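Stasterwood Emergency Readiness Checklist – Walk-Through Comments
Community Center and Warming Shelter, Vara Street
Inspection date: 2022-08-26
Inspected by: Reece Tunstall and Jozefína Tichý
Next inspection: before the first snow call

Marks used: OK, FIX, OPEN (waiting on someone else)

OUTSIDE

1. Main entrance, door and closer – OK
Closes on its own in still air. Check again in wind.

2. Ramp and handrail – FIX
Lower bracket on the street side has pulled out of the post. The rail moves when leaned on. Rope off until repaired. Work order handed to Oldřich Murín.

3. Hydrant clearance on Vara Street – OK
Marker flag is bent but can be seen from both directions. The plow crew has asked for a taller one.

4. Snow storage area – OPEN
Last winter the plow pushed snow against the side exit. The contractor, Pascu, was told by phone. We want it in writing, with a sketch of the lot. The northeast corner is the agreed spot.

5. Parking lot lights – FIX
Two poles dark on the Sevell Road side. Bulbs ordered.

EXITS AND ALARMS

6. Side exit, kitchen – FIX
Folding chairs stacked in the passage. Moved while we were there. They were in the same place at the last inspection, so please find them a permanent home.

7. Exit signs – OK
All lit. Battery test passed.

8. Smoke alarms – OK

9. Carbon monoxide alarms – FIX
The one outside the boiler room is past the date on its back. Replace, do not just change the battery.

10. Fire extinguishers – OK
Tags current. The one in the hall is hung behind a coat rack. Slide the rack 3 feet toward the office.

HEAT AND POWER

11. Boiler – OPEN
Service visit booked. Přemysl Kratochvíl will be on site to let them in and will file the report in the blue binder.

12. Generator – OK
Started on the second try. Ran 25 minutes under load with the hall lights and both refrigerators on. Log sheet signed.

13. Generator fuel – FIX
Tank is at 60 percent. It should be full by the end of October, and the delivery truck can't get down the back lane once it ices over.

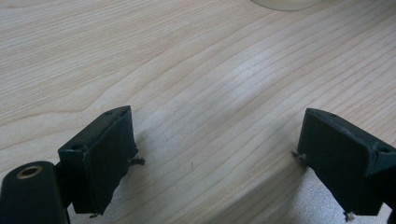 Does the center open by itself when a state of emergency is declared?

The town has to make the call. A county or state declaration does not open the building, and key holders should wait to hear from the duty officer before unlocking.

SUPPLIES

14. Cots and blankets – OK
Cots opened and closed, none torn. Blankets are in sealed bags. Use the older ones first.

15. Drinking water – OK
Stock is above the level set in the plan. Rotate the cases near the heater.

16. Road salt – FIX
Plan calls for 1000 pounds on hand before winter. The bin is low and what is left has caked. Break it up or throw it out before the new load goes in.

17. Shovels – OK
One cracked blade thrown away.

18. First aid cabinet – FIX
Cold packs missing. Burn gel out of date. Jozefína has the list.

PHONES AND CONTACTS

19. Landline – OK
Dial tone in the office and kitchen.

20. Call list – FIX
Matěj Hájek has changed his cell number and the posted sheet still shows the old one. Copies also hang in the kitchen and the boiler room – replace all of them.

21. Road closure notices – OPEN
The sign board by the entrance is locked and we could not find the key. Reece will ask at the town office.

Items 2 and 9 are to be done first. Send a note to Reece when each one is closed, with the date and who did the work.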